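A morning at the Vukeso show flat
07/03/2021 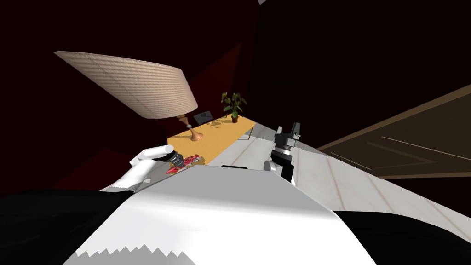 I have been to enough home shows to know that the free coffee is usually the best thing on offer, so I went to the Vukeso open day with low hopes and a tape measure. The leaflet had promised "a new way of living with light". I have been living with light for a good while now and was curious what I had been doing wrong.

Entry was by timed slot, masks on, 12 people at a time. My slot started late and the woman on the door had a list that didn't match anyone's booking, but we all got in eventually. You go round in one direction, following arrows on the carpet, through the living room, the bedroom and a sort of study, and come out by the till.

The main idea is that every room should be lit from low down, with lamps on tables and nothing on the ceiling. Fine for an evening in front of the telly. I asked how anyone was meant to find a dropped contact lens and was told that the lamps "layer". I asked what that meant and was given a second leaflet.

Some of it was decent. The Lonix bulbs they had on test come up slowly when you switch them on, and the warm setting is kind to tired faces. I held my hand near one after it had been on since opening and it wasn't hot. Whether it will last as long as the box says is another matter – the guarantee runs for 3 years and the box talks about 17, and I know which number I'd put my money on.

The furniture was from Christodoulou, who I remember for solid, dull sideboards. They have gone in for long low tables now. I like a long table, but the one I measured in the study was too low to get a normal chair under, and when I leaned on the end it shifted more than I'd want with a hot drink on it. The drawers ran well. The handles will catch every cardigan you own.

Prices were hard to come by. Nothing in the living room had a ticket, and I had to ask twice before someone looked up a floor lamp on her tablet. It was 500 pounds, without the bulb. A couple behind me laughed out loud and then, I noticed, wrote it down.

The last stop was a talk by Zevometti, who make the dimmer switches. It was meant to be a demonstration but the app wouldn't connect, so we were shown slides of the app instead. The man giving it kept his temper, I'll say that for him. I asked if the switch still works when the wifi is down. He said yes, "in most configurations".

Parking was free but the signs send you to the wrong side of the building. There is a ramp at the back and the toilets were clean. The next open day is in November, and tickets for that one will be charged for.

I bought one bulb. It's in the hall.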